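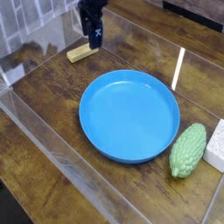
Section 4. Setting out the table

Read 4.1 before you put anything down. Takes two minutes if the box is sorted, longer if it isn't (see 4.5).

4.1 What goes out

- Blue round plate, the one with the raised rim
- Light wooden block, long one
- Toy bitter melon, green, bumpy

Everything else stays in the Perkcombe box with the lid on. If the melon is missing check the bottom of the box, it rolls under the divider. Spare is in Nhyira's drawer.

4.2 Placing the pieces

1. Wipe the brown tabletop. Dry cloth first, damp one only if there's marks. Let it dry all the way.

2. Plate goes down first. Middle of the table, right side up, rim all the way round facing you know where, up. Nothing in it at the start.

3. Press lightly on the rim on opposite sides. If it rocks there's a crumb or a bit of tape under it. Lift, wipe, put back. Don't slide it, sliding scuffs the underside.

4. Block next. Behind the plate and off to the left, near the clear back wall but not touching. Lay it flat, then turn it so the long side runs on a diagonal, near left to far right.

5. Leave a clear gap between block and plate. You should see tabletop the whole way through.

6. Melon last, on the right side. Lay it down, dont stand it up. Thin end toward you, wide end away.

7. Let go of the melon and wait. If it rolls, turn it a little till it settles on its bumps. No putty, no tape.

8. Step back and look once from the front. Fix what's off. Then leave it alone.

Note: the diagonal does not have to be exact. Older copies of this sheet said to measure it with the Leitner square. Skip that. By eye is fine.

Note: if you like to work from the other side of the table, go round and do the last look from the front anyway. Left and right in this section always mean from the front.

4.3 Cautions

CAUTION: Don't lean on the clear walls. They flex. Reach in from the open side.

CAUTION: Plate gets slippery after cleaning spray. Rinse and dry it before it goes back on the table. Spray residue also makes the block stick to it.

CAUTION: Don't leave the melon in direct sun. Last one went pale along one side over July.

4.4 Changing the layout

Only change one thing at a time and write it on the card.

1. To turn the block, lift it, turn it 90 degrees, set it down flat. Same spot.

2. To turn the melon, same idea. For the third position on the card (270) it's quicker to go one quarter turn the other way. Ends up the same.

3. To swap sides, melon goes left and block goes right. Plate stays put.

4. Initial the card. Silvan and Kilian both write Egger so use first names please, we've had mixups.

After 50 layouts start a new card. Full ones go to Uriel Zapata, not in the box.

4.5 Putting away

1. Melon out first, then block, then plate.

2. Check the block for splinters at the corners. Rough corner: a few strokes with fine sandpaper, away from the table, brush off the dust.

3. Wash plate and melon in warm water with a drop of dish soap. Old toothbrush for in between the bumps. Block never gets washed, wipe only.

4. Towel dry. Melon needs longer than you think, water sits in the ridges. Leave it out overnight on the Tadomo rack.

5. Back in the box: plate flat on the bottom, block along side, melon on top in its cloth.

6. Lid on, label to the front.

Anything chipped, cracked or lost, tell Grigoris Christodoulou before the next set-up. Don't replace the block with one from the Bosar set, those are shorter and the card won't match.

Storage of the full box is in Secton 5.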